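Four months of looking at flats, and what I'd tell my sister

January 2021

So we've done it. Offer in, offer accepted, solicitor ringing me at odd hours about drainage. I've had so many messages asking how the flat hunt went that I thought I'd put it all in one place, and then I can just send people the link and get on with packing.

For anyone who missed the earlier posts: we were looking for a two-bed in or near Trilovden, something we could live in for a good long while, with a kitchen you can cook in and not have to shuffle sideways. That last bit was my one firm rule. I bake, I make a mess, I need counter.

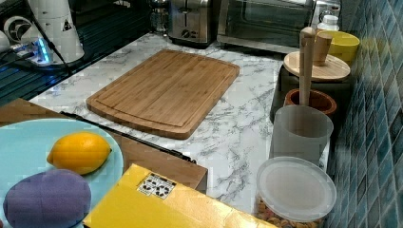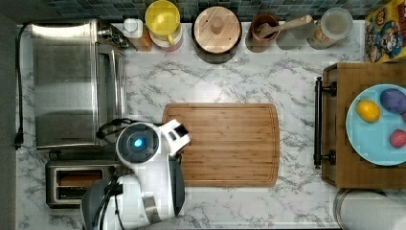 Marble pattern and a bamboo board, both times. I'm a bit smitten with that combination.

The new-build at Jamular

We started where everybody starts, with the big shiny development on the edge of town. Jamular has 194 flats in it once all the phases are finished, and the brochure is so thick you could prop a door open with it. There's a lake (a pond, really, with a fountain), a residents' lounge, and a parade of shops that were all still boarded up when we went round.

I wanted to love it. The rooms were bright and the windows were huge and it was so quiet! But the second bedroom wouldn't take a double bed and a wardrobe together, and when I asked about the service charge the chap in the sales office went and fetched a colleague, who went and fetched a folder. It was fixed for the first year and after that it was "reviewed". I asked how it was reviewed and got a lovely smile.

If you're looking at new-builds, ask for the service charge in writing and ask what's in it. Ours would have covered the lake. I don't swim.

Also, the parking. One space per flat, except for the smaller two-beds, which had none, and you could buy one separately. I only found that out on the second visit, from a couple in the lift.

Delorme Court

Next was Delorme Court, which is an older block nearer the station, four floors, red brick, a bit tired in the stairwell. I'd have moved in that afternoon. High ceilings, a proper hallway, a larder! The owner had been there for years and had kept every receipt in a shoebox, which she tipped out on the bed for us to look through.

The trouble was the lease. It had 59 years left on it, and I had no idea what that meant until Sunil Jayawardena, who did our mortgage, rang me up and explained it very slowly. Lots of lenders won't touch a lease that short, and extending it gets dearer the shorter it is. The seller hadn't started the process and didn't fancy starting it, and she wouldn't come down on the price to cover us doing it ourselves.

I sulked for a week. My husband says longer. I still walk past it on the way to the train and look up at the larder window.

So look at the lease before you look at the curtains. It's usually somewhere in the listing, but in ours it just said "leasehold, details on request", and I didn't request.

The ones in between

There were others. I won't go through them all, but a few stick in my mind.

The one above the chip shop, where the agent had every window open in the freezing cold and kept his coat on throughout.

The one with a bathroom you could only reach through the second bedroom. It was described as "en suite".

The one we were late for by nine minutes, and it had gone by the time we'd parked. I'm not sure I even liked it from the photos but I was furious anyway.

And a really nice ground floor place where we offered, were accepted, told both sets of parents, and then got outbid by a cash buyer before the survey. We lost the money we'd paid the solicitor for searches. If I did it again I'd ask the seller to take the listing down the same day the offer was accepted and I'd keep asking until they had.

How we found ours

Ours came up through Dultness, the little agency by the post office with the faded cards in the window. We'd never bothered with them as they hardly put anything online. Santino Palma there took my number down on the back of an envelope, and I thought well, that's the last we'll hear of him, and then he rang before the place had even been measured up.

It's a second floor flat in a small block, long lease, share of the freehold, gas boiler that the survey called "serviceable". The carpets are dreadful. The second bedroom is a decent size and the kitchen has a long run of worktop under the window, which I stood at for ages pretending to roll out pastry while the poor man waited with the keys.

We went under the asking price and met in the middle. The survey came back with damp by the bay and a note about the gutters, and the seller agreed to knock a bit more off for that.

Things still to sort

Buildings insurance, which I'm told the freeholders arrange between them, so I need to find out who to email. Getting the boiler serviced. A van. Persuading my husband that the brown sofa isn't coming.

I'll do a post on the survey next, I think, as a few of you have asked which sort we went for and what it cost.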